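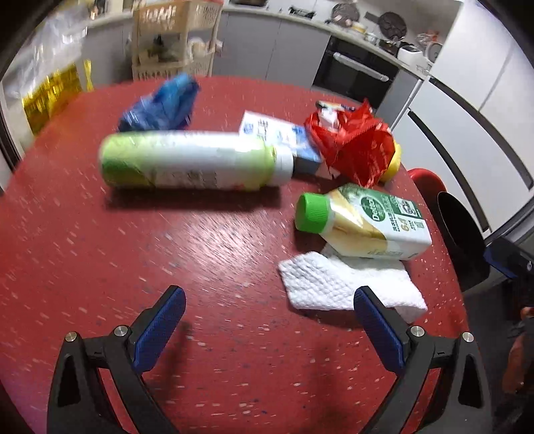

Round red table with a few household bits on it

Redirecting old page addresses after a rename in Vandeo

Quick one, written while it's fresh. I renamed a load of pages on the Mofokeng site and every old link went to a 404. 53 of them. If you've done the same, do this.

You need: your Vandeo login, FTP details for your host (mine's Zanis, others will be similar), a plain text editor. Not Word. Word turns the quotes curly and the file breaks.

Before you touch anything

Download the .htaccess file from the root folder. Can't see it? Files starting with a dot are hidden, so switch on "show hidden files" in your FTP program. Save a copy as htaccess-old.txt and leave it alone.

No .htaccess there at all? Fine, make a new one. Do check first that your host runs Apache or something that reads these files. If it's nginx, stop here, wrong page.

Make the list

1. In Vandeo go to Site > Pages > Export list. You get a CSV with the new addresses.
2. Open your last backup from before the rename, same export.
3. Put the two side by side in a spreadsheet. Old on the left, new on the right.
4. Delete any row where both are the same.

Watch the order. Vandeo sorts by name so the renamed ones wont line up. Took me ages to spot that. Match them by page ID, third column.

Write the lines

One line per page, like so:

Redirect 301 /our-work.html /projects.html

Old path first, no domain. Then the new one. A space between, no spaces inside the paths. If an old file name had spaces in it, put the whole path in straight quotes.

Paste the lot in at the top of .htaccess, above anything Vandeo has put there. Save. Upload to the root, overwrite.

Test it

Private window, every time. Browsers hang on to 301s and you'll be looking at a mistake you've already fixed. Type in an old address and see where you land. Try one from each folder at least.

Error 500 on the whole site? Typo in the file. Put the old copy back, then add your lines in batches of five till it breaks again. Mine was a missing slash.

"Too many redirects"? Somewhere A goes to B and B goes back to A. Search the file for the new name and see if it also turns up on the left. 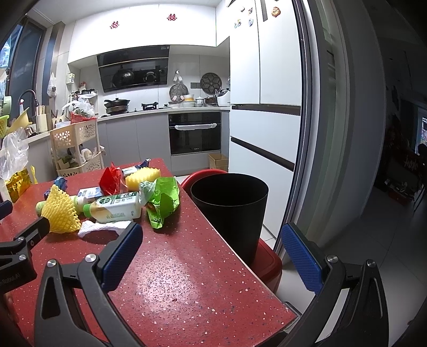 Do I have to redo this each time I publish from Vandeo?

Only if publishing overwrites the file. Go to Publish > Advanced and untick "Replace server files", then publish once and check your lines are still in there.

Menus and templates

Redirects dont fix links inside your own pages. They'll work but they take the long way. If you're on the Clivero template the footer links are typed in by hand, so change those under Template > Footer. The main menu updates itself.

Last bit: resubmit your sitemap to the search engines. Leave the redirects in for a year at least, mine are staying until next September and then I'll look at the logs.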